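### 3.2 Small things left on worktops

Draft, November 16, 2022. Numbers still to be checked against the Dawber sheet. 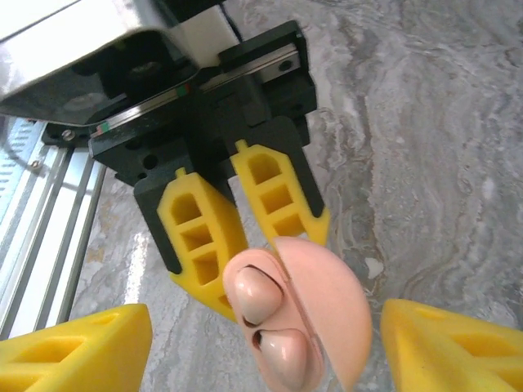
**Figure 4.** Pink earbud case, open, with a grey marbled countertop behind.

We asked households in Clulbridge where they put small personal things when they come in. Keys, cards, earbuds, coins, lip balm. The question came late in the survey, after the long block on post and parcels, and some people were clearly tired by then. Short answers. A few blanks.

Of the 3775 forms sent out in August, 37 per cent came back with this page filled in. Lower than we'd hoped. The Postitum reminder cards went out a week late, which can't have helped.

Kitchen worktop was the most common answer by a long way, ahead of the hall shelf and the bedside table. Earbud cases (Figure 4 shows the sort of item meant) were named more often than wallets, which we did not expect. Older respondents hardly mentioned them at all -- they wrote in glasses and pill boxes instead, mostly under "other". The coding for "other" is still a mess. See Appendix B.

Homes with a table or shelf near the front door used it, but not for everything. Keys stayed by the door. Anything that needs charging went further in, to wherever the spare socket was, and in the older terraces that is nearly always the kitchen. We think sockets matter more than habit here. Can't show it with this data, as the form only asks about rooms and not about sockets. An earlier pilot on the Lolus estate did ask, but only around 80 homes took part and the wording was diffrent, so we have not pooled the two.

Losing things. Respondents who named one fixed place reported fewer searches in the past week than those who named several. The gap holds for flats and houses alike. It gets smaller once household size is taken into account, and for people living alone it more or less goes away -- fewer hands moving things, presumably. Nobody was asked who moved what, and we should have asked.

One more point on wording. "Worktop" and "counter" were treated as the same answer, "side" as well. "The side" turned up a lot and may sometimes mean a sideboard in anothr room. We left these in. Taking them out does not change the order of the top four places.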